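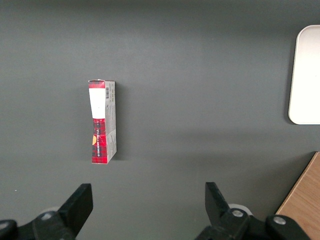 Wrist cam view, plaid box and part of the tray, fingers open.

Gripper slowly losing its grip zero, what am I missing?

Asked in Grippers & End Effectors, viewed 2,311 times

So I look after one small pick and place cell. Two-finger electric gripper, wrist camera, white tray on a gray table, and the controller talks to the gripper over serial. I bought the arm used from Luneo and set it all up myself, so any dumb mistake in here is mine. Every September I do a full check, and this time the open position reads different from what I wrote down last year. Homing fixes it for a morning and then it creeps again, maybe 100 picks later. Boxes are fine because cardboard forgives everything. Round stuff is where I really notice it!

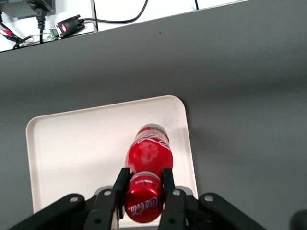 I've been using an aluminum Coke bottle laid in the tray as my test piece, gripping on the cap, because it's always the same width and I can feel right away if the force is off. Force is set at 280 in the Devbridge panel (their units, no idea what they are) and speed at 600. I've swapped the serial cable already, no change. Is this a calibration thing or is something worn out?

3 answers

Sounds mechanical to me. Power it down, open the fingers by hand and wiggle each one. Mine had a finger screw that had backed out a hair and every pick walked it a little farther. I cleaned the threads, put on a drop of medium threadlocker, torqued to the number in the manual, then homed it — and it held. Do both fingers while you're in there, and put a witness mark across each screw head with a paint pen so next time you only have to look. If one finger has play and the screws are tight, it's the guide, and you're shopping for parts.

I'd drop the speed before you take anything apart. 600 is a lot for homing if it uses the same setting. Mine was bumping the hard stop and landing somewhere new each time. Try half that and write down the open reading after every home for a day.

same problem here with a Kurkari, did you ever fix it??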